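Shop Notes > Buying a Robot Arm > FAQ

Budget questions I get all the time

Do I need to buy the arm first?
Please don't! I planned our whole cell at Dellmont in simulation before I signed anything, and I'm so glad I did. You can try arms, hands and table heights for the price of a decent computer.

How long should I spend in the simulator?
We gave it five weeks. I'd do it again, and maybe go a bit longer if you're picking up odd shapes (ours are mostly display pieces, so yes, very odd).

Can I really judge a gripper that way?
Pretty well. Put something awkward on the table, like the deer figurine in the first render, and see how the fingers come down on it. Then look from the hand's side too, the way the second one does with that branching red thing.

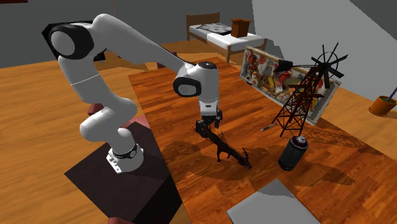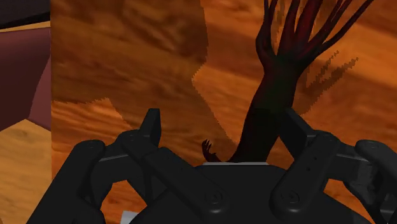

Dultstead, 2020-09-04

What did you forget to budget for?
The pedestal! Also the mounting plate, the freight and spare fingertips. I had over $600 in little extras before the arm even shipped.

Two fingers or more?
I priced both. The simple hand is easier to fix, and the fancier one gives you more ways to hold things, but it ate 17 percent of my budget in the Rullcombe quote. Get the quotes split out by part so you can see that kind of thing.

Should I lease?
I looked at it with Furtună and decided to buy, mainly so I could swap hands whenever I liked. If your work is seasonal, ask for lease terms before November.

Contact | Copyright Shop Notes | Back to top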